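Salamatu Arthur
Thread on bench layout for small-parts work, because I keep getting asked and I keep typing the same answer. Assume a table, a board you work on, and a pile of parts that want to be on the floor.

Salamatu Arthur
Start with contrast. White board on a dark table. The edge of the board is then obvious from any angle, and a small part that leaves the board is at least sitting on a different background. I worked on a pale bench for years and lost a lot of M2 washers to it.

Salamatu Arthur
Board position: near the middle, reachable from both sides. Most people push it toward their dominant hand. Then the other hand works at full stretch and the shoulder complains by mid-afternoon.

Salamatu Arthur
Board size. Mine is a Foltance panel, matte. Gloss is a mistake under a bench lamp. You get a hot spot exactly where you are trying to read a thread.

Salamatu Arthur
The table is 900 mm deep. Too deep if you only work from the front. Fine if you can get at it from two sides, and the spare depth is where the trays go when they are in use.

Salamatu Arthur
Trays: I had 13 at one point. Now four. A tray for every fastener size sounds organized and means you spend the session reading labels. Sort by step in the build and empty each tray as you go.

Salamatu Arthur
Cables. Anything thin and white on a dark table is easy to see, which helps, but it still catches on sleeves. Let it loop down low and leave toward the side it came from. Never across the board.

Salamatu Arthur
Table height is 73 cm. Lower than a proper standing bench, higher than I would like for sitting. Addo sells risers that fix the second problem by making it the first problem. I bought a different stool.

Salamatu Arthur
Someone asked about mats. I tried the Grendamness one. Decent grip, but it curls at the corners after a month and then the board rocks. If the board rocks, small parts walk. Bare table and two strips of thin rubber under the board works better.

Salamatu Arthur
Working habit that made the most difference: one hand in, one hand clear. Hold or press with the first, keep the second raised near the corner until it has a job. Two hands down at once on a small board and you can't see the parts.

Salamatu Arthur
The current job is the Drenisura kit, 141 parts by the packing list. I have not checked the list against the bag and I don't intend to unless something is missing at the end.

Salamatu Arthur
Bench as of this afternoon – trays off, board in the middle.
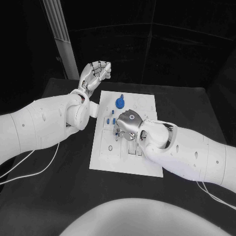 White board, dark table, one hand in and one up by the corner.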